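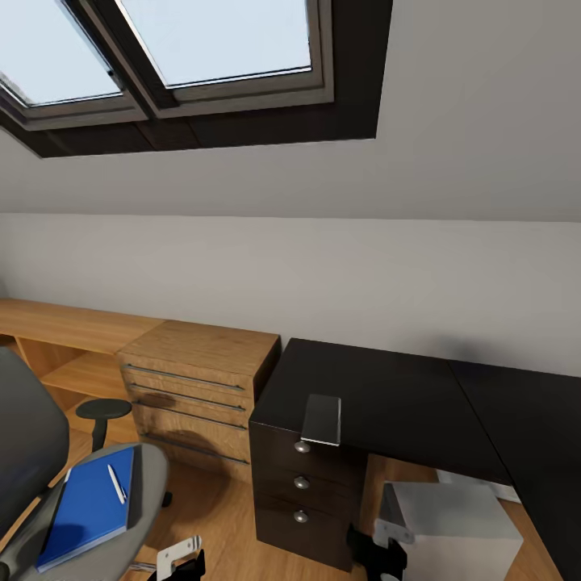
Attic room with the two skylights and the oak desk unit (render)

Garnel raises again — anyone convinced?

deskbound64
Posted 02/04/2021
So Garnel, the online booking service for physios and dentists, has closed another funding round, led by Demow. The press release says 2,813 clinics are "on the platform". I work from home doing clinic admin and I've used it for a year. I can't square that number with what I see. Search my county and half the listings have no bookable slots at all. What counts as being on the platform?

pellmell
A listing counts. They scraped public directories at the start and every practice got a page whether it asked for one or not. Ours did. We spent February trying to get the phone number on it corrected.

tarn_and_fell
Bit harsh. Every marketplace starts by filling the shelves. Demow will have seen the proper figures before putting money in.

deskbound64
Will they? Investors have been shown nice slides before. The last release said 2,167 clinics, and I don't know a single practice that joined in between. I know two that left.

quietledger
I'd separate two things here. The valuation is what one investor agreed to pay for a slice, and it tells you very little about whether patients use the thing. The figure I'd want is bookings per clinic per month, and they have never published it.

tarn_and_fell
They're a private company, they don't have to publish it. My own dentist uses Garnel and it works fine. I booked a check-up in a minute or so and got a text reminder.

pellmell
Your dentist is paying for that reminder. We were quoted 305 a month for the full package, with messages on top. For a practice with two chairs that's a lot of money to replace a diary and a phone.

oxbow
We went with Ekent instead. Uglier, no app, but the calendar doesn't fall over and somebody answers the phone. They've never put out a press release as far as I know.

tarn_and_fell
Ekent doesn't bring you new patients though. That's what you pay Garnel for.

oxbow
How many new patients has it brought anyone here? Real question. We had four in the trial and two didn't turn up.

pellmell
Six for us, over a longer spell. I'd guess most would have rung anyway — they were local.

quietledger
The release also mentions moving into home visits through Tạ. Has anyone used them? All I can find is a landing page and a form asking for my email.

deskbound64
Same. I filled in the form and heard nothing. Announcing a second business when the first has empty calendars doesn't fill me with confidence.

tarn_and_fell
Or it's what the money is for. I'll wait and see what they do with it.

deskbound64
Fair enough. I'm on a rolling contract, so I'll wait until the next price rise and then have a look at Ekent. oxbow, did they move your old appointments across for you or did you have to type them in?

oxbow
They did it from a spreadsheet. Check the recall dates afterwards, a few of ours came over with the day and month swapped.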